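Subject: Re: [cell-care] Bagging cell, fingers keep snagging film + wrist view washed out
From: Finlay Drummond
Date: February 18, 2020

Wrist view from this morning, new fingers on, before I touched the exposure:

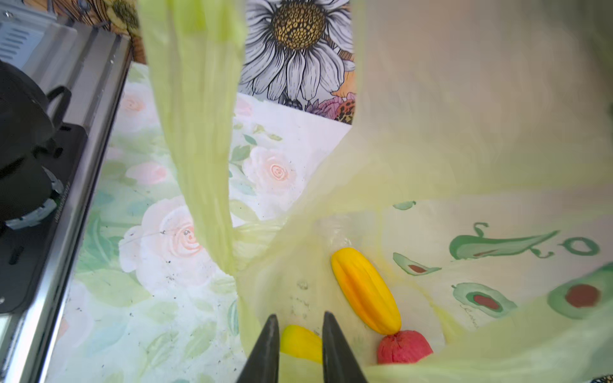

Wrist cam, fruit in the thin bag, both fingertips in at the bottom.

Quoting the original so people who joined since can follow. Replies under it, long, sorry, typing between other jobs.

> Hi all,
>
> We have a single arm cell at Katgate doing pick and bag work, a Kragh arm
> with the Trolta two finger gripper and the small wrist camera. It has
> been fine on boxes and jars. We moved it to thin produce bags and now
> have three problems.
>
> 1. The fingertips catch the film. Not every time. When they catch, the
> bag comes along on the retract and whatever is in it goes for a ride.
>
> 2. The wrist view goes pale and yellowish as soon as the bag is open in
> front of the lens. The software then loses the item, or finds one where
> there is only a fold.
>
> 3. After a shift or so the grip force reads high with nothing in the
> fingers. Homing again clears it, then it comes back.
>
> We have swapped the finger pads twice. We have cleaned the lens. What
> order would you do things in? I have one other person and about half a
> day before they want it back.
>
> Also is there any point in a second camera, or is that just another
> thing to look after?
>
> Thanks,
> Katgate cell 2

OK. Order first, then the detail.

Fingers off. Clean. Check zero with nothing mounted. Fingers back on, torque, zero again. THEN camera. Then bag tests. Do not start with the camera, I did that the first time and did the whole thing twice.

FINGERS

Your number 1 and number 3 are probably the same fault, or at least they were on ours. The tapered fingers that come to a narrow point are good for getting down between things in a bag (look how they sit in the picture, there's one piece of fruit sitting in the gap between them and the film is all round it). But the point is also what catches. Run your thumbnail down each edge from the root to the tip. If it clicks anywhere, film will find it.

Ours had a burr on the inside edge of the left finger, near the tip. Could not see it. Could feel it. 1,000 grit wet paper on a flat block, a few light strokes, always toward the tip, wipe, thumbnail again. Don't round the tip over or you lose the reach. Don't use a file.

Look at where the pad ends as well. If the pad stops short and leaves a step, the film tucks under the step. Swapping pads won't help if the step is in the finger. We trimmed the new pads so the end sits flush and then put a thin bevel on it with a sharp blade. New blade. The old blade tears and you get a ragged lip, worse than the step.

Bolts: clean the threads, no oil, go up evenly one side then the other. Witness mark across the head and the finger so anyone can see if it has moved. Ours is a line of white paint pen. If the line is broken at the morning check you stop there and call me.

GRIP FORCE READING HIGH

With fingers off, open and close a few times in jog and watch the idle force. If it's flat with fingers off and creeps with fingers on, it's dirt or misalignment and you can forget the motor. Ours crept. We pulled the slide cover and there were crumbs and dust packed in the front end of the rail, plus a sliver of bag film wound right in behind the wiper. That sliver was most of it I think. Tweezers, then a dry lint free cloth, then the smallest smear of the grease in the Trolta manual. Smallest. Extra grease holds grit and you are back there in a week.

No compressed air. It puts the crumbs further in. I know everyone does it.

Crumbs come up off the work surface, you can see specks on our mat in the picture and that was the test table on a normal day. Wipe the mat before you start and again when you change produce. Cheap fix. We had been wiping the gripper and not the thing it goes down onto forty times an hour.. don't ask me for the exact number.

Homing: re-home with the fingers CLEAR of the bag. If you home with film between the tips the zero is off by the film, and you will chase it all day. I put a prompt on the pendant that won't let it home until you confirm clear. People confirm without looking but it's something.

CAMERA

Look at the right hand half of the picture. Bag is soft and out of focus and it puts a yellow wash over everything behind it. The lens is clean. Film that close to it is going to blur no matter what you do, so more cleaning gets you nowhere.

What got us most of the way:

Lock white balance. Auto white balance sees the yellow-green film and starts correcting, then the bag moves and it corrects back. Set it on the bare mat with your cell lights on, lock it, save it under its own name.

Lock exposure too, a touch under what auto gives you. The film glares when it stretches tight.

Move the look position back. We take the deciding picture from 80 mm further up the approach than we used to, before the film is in front of the lens, and then go in on that. The close view is only used to check that something is between the fingers. It does not get a vote on what it is.

Bring the bag in the same way round each time. Long handle strip is a pain, it hangs down right in the view, as you see, left of center. We now clip it away where we can. Where we can't we mask that stripe out in software. Crude. Works on our bags, might not on yours.

Backgrounds: test on a busy one. We test on printed stuff on purpose, the flowery mat with the roses and the cream surface with the avocados on it. If your detector is going to call a printed avocado a fruit I want to know on the bench. Ours did, twice the first day, through the film, with the color washed out by the bag. Gone after we added a check that the item has to be inside the bag outline. Plain gray mat hides all of this and then you go live on a counter with a pattern on it.

Keep hot or greasy things out of reach of the arm obviously. Our test bench is right up against the stainless appliance with the black pot on it, so there is a hard keep-out on that side and it's in the safety config not just in the program. If it's only in the program somebody will copy the program and lose it.

BAG TESTS

What I run after any finger or camera work:

Empty bag, close, open, retract. Watch the film. If the bag moves at all on the retract go back to the thumbnail test.

One firm round thing. Then one long ridged thing, star fruit is ideal and evil, the ridges pinch film against the pad in a way a round item never does. Then mixed, three pieces together near the bottom of the bag. In the mixed one I want the fingers to go down either side of a piece without dragging the others.

Slow first. We run tests at low speed then go up in steps. Full speed only when it's clean at the step before.

Write down the idle force before and after. Same sheet, same pen, taped inside the cabinet door. Ours read 74 counts idle after the service and that's now the number. Yours will be different, just find your own and stick to it.

We let it run unattended-ish after that, I was at the next bench. Up to 580 cycles between re-homes before it starts to drift now. Before it would not do a morning. I would still re-home every break, it takes no time.

SECOND CAMERA

You asked. We had one on a post over the table at Jultham for a while. Useful for seeing where the bag mouth is. Useless once the arm leans over. And yes, it is another thing to look after, somebody bumps the post and the calibration is gone and you find out by a missed pick. I'd get the wrist one behaving first. If you still can't find the bag mouth reliably then add it, bolt it to the frame and not to the floor.

If Katgate already has a spare camera lying there then fine, try it, but don't do it in the same half day. One change at a time or you won't know which one fixed it.

SPARES

Keep one full set of fingers already dressed, pads on, bevels cut, in a lidded box. Not in the drawer with the hex keys. Mine were in the drawer with the hex keys and that is where the burr came from I'm fairly sure.

Spare wiper for the slide. They look fine right up until you take them out and then they split.

Cable: while the fingers are off look at the camera cable where it goes past the wrist. Roll the wrist through its whole range by hand in jog and watch the loop. Ours was just touching the gripper body at one end of the travel — no fault yet but the jacket was shiny. Moved the clip one hole back.

FOR YOUR HALF DAY

Fingers and slide, that's most of it. White balance and exposure lock is quick. Moving the look position is the part that eats time as you have to reteach, so if you run out, leave that one for a second visit and tell them why.

Questions for you:

What bags? Ours are the thin translucent ones. If yours are the stiffer kind most of the snagging advice holds but the glare will be worse.

Which pads, the smooth or the ribbed? If ribbed, change to smooth before you do anything else in this email. Should have put that at the top.

Does the force creep in steps or slowly? Steps would make me look at the bolts first.

I'm doing the same service on our other cell in March and will post the idle numbers from that one when I have them. If anyone has a better way of dealing with the handle strip than a clip please say, the clip falls off.

Finlay

PS the torque figure on the old Trolta sheet and the one in the newer manual don't agree. I used the newer one. Check which you have before you tigthen anything.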